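5th May

The first phase of our simulated kitchen collection closed this week, and I should like to set down how it was organised while the details are still fresh. The formal report will follow in July. These notes are written in a personal capacity, and the opinions in them are mine alone.

The purpose of the work at Rollance is to assemble a body of examples from which a control policy can be trained. Each example is a single attempt at a household task, carried out by a human operator inside a simulated kitchen and recorded from start to finish. The policy is later asked to reproduce what the operator did, given the same kind of camera view and the same kind of instruction. We set ourselves a target of 3,000 accepted attempts for this phase, and the target was met.

Collection was divided between two sites. Ondton provided the operators' room and the larger share of the hours. Keltel supplied the kitchen layouts and was responsible for keeping them consistent between releases. Seven operators took part. All of them completed the same induction, and no one was permitted to record until four supervised attempts in a row had been passed by a reviewer.

Tiina Väisänen wrote the acceptance rules, and they deserve more attention than they usually receive. An attempt was accepted if the task ended in the required state, if the arm did not pass through any fixed surface, and if the operator had not paused for long periods in the middle. The last rule caused the most argument. Operators pause to think, and a policy trained on those pauses will learn to stand still. On the other hand, removing every hesitation gives a false picture of how a careful person works near a tap or a cupboard door. We settled on trimming pauses at the beginning and the end, and rejecting only those attempts in which the middle was plainly broken up.

A second matter was variety. In the early sessions the operators became very good at one or two kitchens and asked to stay with them. Their rates improved and the data grew worse. Ferdinand Mösli showed this by training a small policy on the early material alone and testing it in a layout it had not met. It reached confidently for a handle that was not there. From that point the layout, the worktop finish and the starting pose were drawn afresh for each attempt, and operators were no longer told in advance which kitchen they would receive. The change was unpopular for a fortnight.

Camera placement was varied as well, and this remains the part of the work about which I am least settled. A view that is comfortable for the operator is often of little use to the learner, and the reverse is also true. Some positions give a good deal of cupboard and wall and very little worktop. We discussed removing such views altogether. The decision was to keep them, provided that at least one other view recorded at the same moment showed the object being handled. A policy ought to meet poor views in training if it is going to meet them in use. I accept the argument, although I should like to see it tested properly before the next phase begins.

Labelling was carried out in Agudelo, our internal review tool. Every attempt received a short written instruction in everyday words, composed by someone other than the operator who recorded it. We asked for plain sentences such as "turn on the tap" or "close the cupboard on the left". Left and right gave constant trouble once the cameras had been tilted, and the guidance was amended to say that direction is always judged from the position of a person standing at the worktop. Labels written before that amendment have been marked for checking, and the checking is not yet complete.

There are shortcomings which the report will state in full. Drawers are under-represented. Failed attempts were deleted during the opening weeks when they ought to have been kept under a separate mark - a mistake for which I was responsible. The reviewers' notes are also uneven, as two reviewers used the comment field and the others left it blank.

The next phase will retain the same rules, with a longer induction and a fixed share of each session set aside for drawers. Requests for the labelling guidance may be sent to me through the contact page.

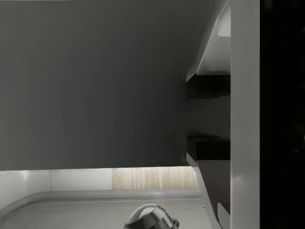

*A tilted view in a simulated kitchen, with the worktop along the bottom.*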